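Skerken Teleoperation Guide
Section 4: Teaching the dice task by remote control

Reading time: 4 minutes

This section covers recording demonstrations in the simulated room using the Gusier hand controller. You should already have installed the software and paired the controller (Section 2). If you want to guide the arm by hand instead, go to Section 5.

The task is called "Place green". The arm picks up the green die and sets it down on the square patch on the tabletop. The other dice are left alone. They are there so that the trained policy learns to choose by colour.

4.1 Loading the room

1. Open Skerken and choose Rooms, then Gutstead.
2. Choose the task "Place green" from the list on the left. The arm, the patch and the dice load together.
3. Wait for the status light in the toolbar to turn from amber to green. On older machines the shadows take a little longer to settle.
4. Press R once. The dice are given new starting positions and the arm returns to its rest pose.
5. Switch to the room view and check that the tabletop and the arm have both loaded. If the arm is missing, close the room and load it again.
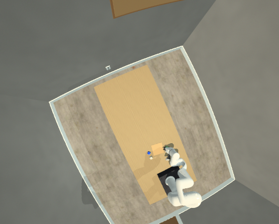
6. Check that the recording folder shown at the bottom of the window is the one you want. Changing it partway through a session starts a new set.

Note: the room view is for checking the layout. It is too far back for judging the gap between the fingers and a die, and demonstrations made from it tend to be poor.

4.2 Taking control of the arm

1. Hold the controller level and face the screen.
2. Squeeze the grip button and keep it held. The arm follows your hand only while this button is down.
3. Move your hand slowly left and right. If the arm moves the opposite way, open Settings and tick Mirror axes.
4. Pull the trigger to close the fingers and release it to open them. Travel is proportional, so half a pull gives a half-closed gripper.
5. Let go of the grip button whenever you need to rest your arm or shift your feet. The robot holds its position, and you can pick up again from wherever your hand is.

Caution: do not twist your wrist quickly while the grip button is held. The simulated arm will try to keep up and may knock a die off the table. If that happens, discard the take and press R.

4.3 Recording a demonstration

1. Switch to the wrist view (press V).
2. Press the record button. A short tone sounds and the take counter goes up by one.
3. Bring the open gripper over the green die and line up the fingers with two opposite faces. Turn the wrist if you need to; closing on the corners makes the die spin.
4. Lower the gripper until the fingertips are either side of the die, then close the trigger smoothly.
5. Lift clear of the other dice before moving sideways.
6. Carry the die over the square patch, lower it and open the fingers fully.
7. Back the gripper away from the die. Don't stop the recording before doing this. A policy trained on takes that end too early often fails to let go.
8. Press the record button again to stop.
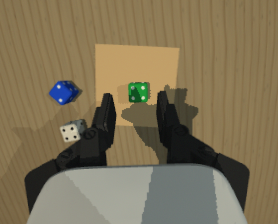
Figure 4-2. Wrist view: green die on the patch, gripper open and clear of it.

The die does not have to be in the centre of the patch, and it doesn't matter which number is uppermost. A die resting partly on the wood counts as a miss.

4.4 Keeping or discarding a take

After each recording you are asked to Keep or Discard. Discard the take if:

- the die was dropped and picked up again
- another die was moved by the fingers
- you paused for a long time with the grip button released

Small corrections on the way down are fine and worth keeping. Removing every wobble leaves the policy with nothing to learn from when its own approach is a little off.

We suggest 200 kept takes for a first policy and 500 if the dice will start close together. Most people find their takes get worse when they are tired, so split the work over several sittings. Vary your approach between takes as well — come in from the left on some and from the right on others.

Caution: the Nechyporuk export tool overwrites files with the same set name. Rename the set before exporting a second time.

4.5 If something goes wrong

Arm stops and the toolbar shows code 2739: the requested position is out of reach. Release the grip button, bring your hand back towards your body and squeeze again.

Die slips out as it is lifted: the fingers are too high. Lower the gripper further before closing.

Section text by Daryna Panasiuk. Checked by Uliana Derkach, April.

Filed under: Guides > Teleoperation > Simulated rooms

Related sections
Section 2: Installing and pairing the controller
Section 5: Guiding the arm by hand
Section 6: Exporting a set
Section 7: Training your first policy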